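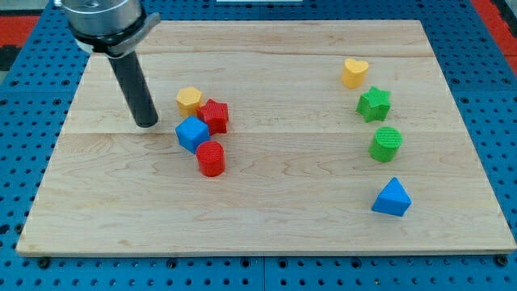
Trullora to open dumpling and soup counter in Braltinbridge

Trullora, the family-run kitchen known for its stall at Osham market, will open its first permanent counter in Braltinbridge in May. The 28-seat site is on Karpenko Yard, a short walk from the railway station, and will serve lunch and early supper.

The menu is short. There will be five fillings for the boiled dumplings: potato and fried onion, pork and dill, sauerkraut, mushroom, and a sweet one with sour cherry. Borscht and a clear chicken broth will be sold by the bowl or in a jar to take home. Dumplings will also be available frozen, in bags to cook at home.

Head cook Valentyna Prokopenko started the market stall with one pan and a folding table. The stall now sells 565 portions in a normal week, and regular customers have been asking for somewhere to sit down.

"People were eating on the church wall in the rain," she said. "We wanted to give them a chair and a proper bowl. The recipes are staying as they are. The pork and dill is my aunt's, and I would be in trouble if I changed it."

Čestmír Kubíček, who looks after the baking, will make rye bread and poppy seed rolls on site each morning. The rolls will go on sale at 8am with tea and filter coffee – the dumplings follow from 11.30am.

"The oven is bigger than the one we have been borrowing," he said. "Most mornings at the market the rolls have gone by ten, so I hope we can bake enough now."

A free bowl of borscht will be given to the first 100 customers on opening day. The Osham stall will carry on as usual, with the same menu and prices.

Tables cannot be booked. Groups of more than six are asked to speak to staff beforehand. The entrance is level with the street and dogs are welcome at the outside tables.

Ends

Press enquiries: please contact Valentyna Prokopenko at Trullora, Karpenko Yard, Braltinbridge.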